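Vukton Old Market Quarter

The Old Market Quarter is a protected area in the town of Vukton. It has 50 listed buildings, most of them shophouses of two floors, and one rice store on Urari Lane. The area was placed on the town register in December, after the fire at the Poturau warehouse.

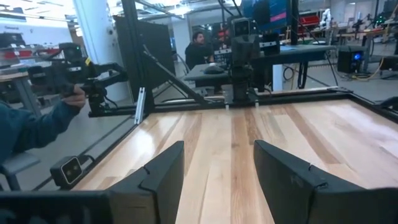
Wooden tabletop with a striped grain.

Owners must ask the town before they change a roof, a door or a front wall. The answer is given within 30 days. Work inside the house is free from this rule — only the main stairs are protected.

3 shares · 0 comments

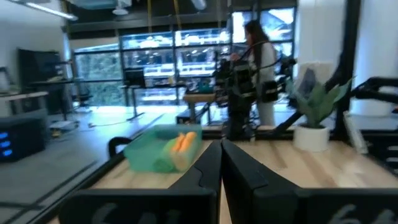
The town pays up to 60 percent of the cost when original roof tiles are kept. The first survey was made by the architect Usa Sitthichai, who measured over 30 houses on foot. Her drawings are kept in the Inthanon Library and can be read there on request. The rice store was not included in her survey and was listed later.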